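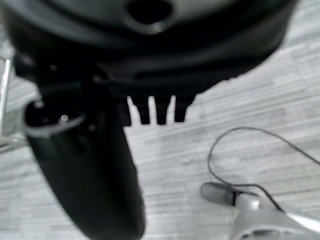
Section 2: Setting Up the Petport Pet Door

Read this section through before you cut anything. The Petport fits hinged exterior doors made of solid wood, fiberglass or foam-core steel. For glass doors and walls, use the kit listed in the parts appendix. Fire-rated doors must not be cut.

Tools needed: drill, jigsaw, level, tape measure, pencil, masking tape, Phillips screwdriver, safety glasses.

2.1 Choosing the height

1. Stand your pet on a level floor next to the door.
2. Measure from the floor to the top of the shoulders and write the figure down.
3. Measure from the floor to the bottom of the chest.
4. Mark the door at both heights. The top of the flap opening should sit 2 inches above the shoulder mark. The bottom of the opening should be at or below the chest mark.

Note: If you have two pets of different sizes, use the shoulder height of the taller one and the chest height of the shorter one. If the resulting opening is taller than your template, contact us before cutting.

2.2 Marking and cutting

1. Take the door off its hinges and lay it flat on padded sawhorses. You can work with the door hanging, but the cut is harder to keep straight.
2. Tape the paper template to the door, lining up the top edge with your upper mark. Check it with the level.
3. Trace the outline and the four screw positions. Remove the template.
4. Cover the traced line with masking tape and redraw it on the tape. This keeps the finish from chipping.
5. Drill a starter hole inside each corner, wide enough for the jigsaw blade.
6. Cut from corner to corner. Support the waste piece before the last cut.
7. Sand the edges. On wood doors, seal the bare edges with exterior paint or varnish and let them dry overnight.

CAUTION: Wear safety glasses. Check for wiring, locks and glass panels inside the door before drilling. The cut edges of steel doors are sharp.

2.3 Fitting the frame

1. Press the foam seal into the groove on the outer frame, starting at the bottom.
2. Push the outer frame into the opening from outside.
3. Fit the inner frame from inside and start all the screws by hand.
4. Tighten the screws a little at a time, working diagonally. Stop when the seal is snug. Overtightening bows the frame and makes the flap drag.
5. Swing the flap both ways. It should return to center unaided. If it rubs on one side, loosen the screws and shift the frame.

Note: Do not use a power driver for the final turns.

2.4 First use

Leave the flap taped open for the first few days and let your pet walk through at will. Then lower it and hold it partly open from the other side, with a treat if needed. Most cats and dogs use the closed flap within 10 days. Never push an animal through.

Keep the locking panel off during training. When you do use it, slide it in from the top until it clicks, then pull up gently to check that it has caught.

For cleaning and flap replacement, see Section 3.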